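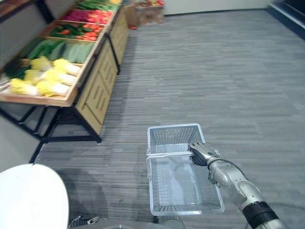

ハルタイン社の試験売り場で、空の買い物かごを提げるロボット。指が挟んでいるのは取っ手の右側。

かごを提げて歩くという難問

人間が買い物かごを持つとき、かごのことを考えている人はほとんどいない。考えているのは夕飯のことか、レジの列の長さか、さっき通り過ぎた牛乳のことである。ジェストソープにあるハルタイン社の開発室では、事情がまるで違う。ここには朝から晩までかごのことを考えて給料をもらっている人たちがいる。しかも、かごはたいてい空だ。

「中身が入ったら、考えることが増えますので」と、動作計画を受け持つラガヴェンドラ・デスーザは言った。まだ増えるのか、と思ったが口には出さなかった。

ハルタインが作っているのは、店内でかごを運び、品物を集めるロボットのためのソフトウェアである。腕や台車は買ってくればいい、というのが社の立場で、その立場を表明するときの彼らは、請求書を見ていない人の顔をしている。自前のものは大きく二つある。周囲を見て何がどこにあるかを推定する認識系の「トゥ」と、その結果を受けて腕と台車の動きを決める計画系の「ニマ」だ。名前の由来を三人に尋ねたら、三通りの答えが返ってきた。どれも採用しないことにする。

私が訪ねたとき、二つは喧嘩をしていた。

網目という敵

発端はかごの壁である。プラスチックの買い物かごは、壁が網目になっていて、底はすのこのように隙間が空いている。軽いし、こぼれた水も抜ける。よくできた品物で、長年だれも文句を言わなかった。文句を言ったのはトゥだった。

トゥは深度画像、つまり画素ごとに距離を持つ画像を受け取り、空間を小さな立方体に区切って「埋まっている」「空いている」「わからない」に塗り分けていく。一辺は30ミリ。段ボール箱のような素直な物体なら、これで十分に働く。ところが網目のかごに向けると、ある画素は壁に当たり、隣の画素は穴を抜けて向こうのカーペットに届く。同じ立方体に「ある」と「ない」が一秒間に何度も投票され、かごは存在したりしなかったりする。

「哲学的にはおもしろいんですけどね」と、認識系を書いているウィンシー・ヤンは画面を指した。かごが明滅していた。壊れかけの蛍光灯にそっくりだった。「計画系の人には、おもしろがってもらえませんでした」

計画系の人、すなわちデスーザの言い分はこうだ。ニマは、手先が握っている物体を腕の一部とみなして衝突を調べる。かごを提げているあいだ、ロボットは手首から先に大きな箱をぶら下げた、妙に腕の長い生き物になる。その箱が明滅すると、ロボットは自分の体の大きさについて確信を失う。確信を失ったロボットは止まる。何もない通路の真ん中で、立派に止まる。

では、かごの見え方を信用しなければいい。ヤンが最初に出した案がそれだった。握った瞬間に、あらかじめ用意したかごの三次元モデルを手先に貼りつけ、その範囲の深度データは捨ててしまう。自分の持ち物は知っているのだから、見る必要はないという理屈である。

この案はよく働いた。かごが傾くまでは。

取っ手の右側

白い取っ手は、かごの上に倒れているとき、左の縁から右の縁へ渡る平たい輪になっている。人間ならこれを起こして真ん中を握る。ロボットも真ん中を握ればよさそうなものだが、棚の脇に寄せて置いてあるときには、腕が届きやすいのは手前か、どちらか一方の端になる。ニマは関節の余裕と通り道の広さを足し引きし、しばしば端を選ぶ。計算の上では正しい。礼儀の上ではどうかと思う。

端をつかんで持ち上げれば、かごは重心の都合に従って回ろうとする。指がしっかり締まっていれば姿勢は保たれるし、少し滑れば少し傾く。問題は、貼りつけた三次元モデルのほうが絶対に傾かないことだった。モデルは握った瞬間の角度を死ぬまで守る。現実のかごの角が下がっても、ニマの頭の中では水平のまま、床との隙間も十分にある。

床とこすれる音がして、初めて人間が気づく。開発室の床はカーペットタイルなので、その音も控えめだ。

「音がしないのがいちばん困りました」と言うのは、現場試験を仕切るウェンデル・クレンショーである。彼は非常停止ボタンを持ってロボットの後ろを歩く係で、その歩き方には、よその家の犬を預かった人のような緊張がある。「画面では完璧なんです。完璧な水平です。で、足元を見ると、ぜんぜん水平じゃない」

手首の力覚センサーを使う手はある。端を握れば手首にねじりがかかるから、ねじりの変化から傾きを推定できる。デスーザはこれを二週間かけて組み、三日で自信をなくした。手首から指先へ向かうケーブルが、曲がるたびにわずかに突っ張る。そのわずかな力と、空のかごの傾きが生む力とが、うんざりするほど似ていた。かごに白菜の一つも入れれば区別はつく。つまりロボットは、買い物をしてからでないと、かごが傾いているかどうかわからない。

妥協案に名前がつくまで

結局、二つの陣営のあいだに入ったのは、ツール担当のエビセ・ベイエネだった。認識にも計画にも属さない、という理由で中立とみなされたらしい。本人は「どちらの会議にも呼ばれるという意味です」と説明した。

彼女の案は、深度データを捨てないことだった。ただし、まともに信じもしない。モデルは握った瞬間に貼る。そのあとは、かごの縁と取っ手だけを見る。縁は網目と違って途切れがなく、画像の上でもわりあい素直な線になる。トゥはその線を追いかけ、モデルとの角度のずれだけをニマに報告する。壁の立方体が何票を投じようと、かごの存在については採決をしない。

さらに、ずれの推定に自信がないときは、モデルのほうを少し太らせる。かごが実際より大きいことにしてしまうのだ。傾きがわからなければ、傾いても収まるだけの箱を考えておけばいい。ロボットは通路を広めに回り、床からも余分に離れようとする。臆病だが、説明はつく。

この仕組みには社内で長い正式名称がついているが、皆は「冬服」と呼んでいる。二月に決まったからで、それ以上の意味はない。厚着をしたかごは、画面の上では薄い橙色の膜に包まれて見える。自信が戻ると膜は縮む。クレンショーはこの膜を見ながら歩くようになり、足元を見る回数が減ったという。減らしていいのかと聞くと、少し考えてから、足元も見ていますと言い直した。

台の下には何があるか

冬服で片づけばよかったのだが、太ったかごは別の場所で引っかかった。青果台である。

試験売り場の台は、明るい色の木の板を黒い金属の枠に組んだもので、白菜、その先に細長い緑の野菜、ピーマンとトマト、と斜めの木箱が続く。客の目は当然、野菜に行く。トゥの目は台の下に行く。枠には黒い脚と筋交いがあり、そのあいだは空いている。空いているなら通れる、と考えるのが計画系というものだ。

ニマはある日、かごの角を台の下へ差し入れながら曲がるという経路を出した。幾何学的には見事だった。デスーザは印刷して壁に貼ったほどである。ただし黒くて細い筋交いは深度が取りにくく、トゥの地図では何箇所か抜けていた。ニマが誇らしげに通そうとしたのは、ちょうどその抜けだった。

クレンショーがボタンを押した。壁の印刷物には、いまは赤ペンで大きな丸がついている。

対策は拍子抜けするほど地味だった。台の輪郭を上から見て、その真下は床まで全部埋まっていることにする。使える空間は減るが、買い物かごを台の下に通したい店はない。ヤンは最後まで渋った。「見えているものを、見えないことにするのは負けだと思うんです」。反論は出なかったが、賛成も出なかった。設定ファイルには一行が増え、その横に彼女が書いた注釈がある。読ませてもらったが、誌面には向かない。

ログを読む人々

ベイエネの本来の仕事は、こうした騒ぎをあとから見直す道具を作ることだ。再生ツールでは、カメラの画像、立方体の地図、関節の角度、ニマが捨てた経路の候補まで、同じ時間軸に並ぶ。つまみを左へ回せば、ロボットは後ろ向きにかごを床へ戻す。これは何度見ても飽きない。

以前は各自が好きな形式で記録を残していた。時刻の基準が認識系と計画系で違い、突き合わせると、かごが持ち上がる前に腕が喜んでいるような再生になった。ずれは36ミリ秒。人間にはどうでもいい時間だが、衝突の責任をどちらに負わせるかという場面では、友情を損なうのに十分な長さである。時計をそろえてから、喧嘩の件数は減った。一件あたりの時間は延びた。証拠が良くなったせいだという。

共有フォルダのいちばん上には「4/23/21」と題した古いメモが残っている。中身は一行、「かごは簡単なのであとで」。書いた人物については全員が心当たりを持ち、全員が別の人を挙げた。

いま試験は、まとめて2,000本の経路をシミュレーターで走らせ、怪しいものだけを実機に回す方式になっている。選別を組んだのはドゥバン・ウレゴで、一番若く、一番シミュレーターを信用していない。前回の一括試験で彼の網にかかったのは23本。うち何本かは、シミュレーターのかごが固すぎるために起きた架空の事故だった。本物の取っ手はしなるが、計算の中の取っ手は鋼鉄のように頑固にできている。

「しなるように直すこともできます」とウレゴは言う。「そうすると計算が遅くなって、夜のうちに終わりません。朝来たときに結果がないと、みんな機嫌が悪いんです」。現在のところ、取っ手は頑固なままで、人間の機嫌が優先されている。妥当な設計判断だと思う。

中身の話

取材の終わり近く、空のかごの次はどうするのかと聞いた。デスーザは白板の前に立ち、野菜を入れたときの重心の移動について説明を始めた。ピーマンは転がる。白菜は一つでも重い。長い野菜は縁から突き出すので、せっかく追いかけている縁の線を隠してしまう。そうなると自信が下がり、冬服が膨らみ、膨らんだかごは通路の角を曲がれない。

ヤンが横から、隠れた縁は見えている側から補えると言った。デスーザは、補ったものを見たことにするのかと言った。台の下の件を蒸し返す気配があり、ベイエネがそっと椅子を引いて座った。長くなるときの座り方だった。

私はクレンショーと廊下に出た。彼は上着のポケットからボタンの予備の電池を出し、残量を確かめてから、もう一度売り場のほうへ戻っていった。午後は通路の奥の角を曲がる試験で、かごはまだ空でやるそうだ。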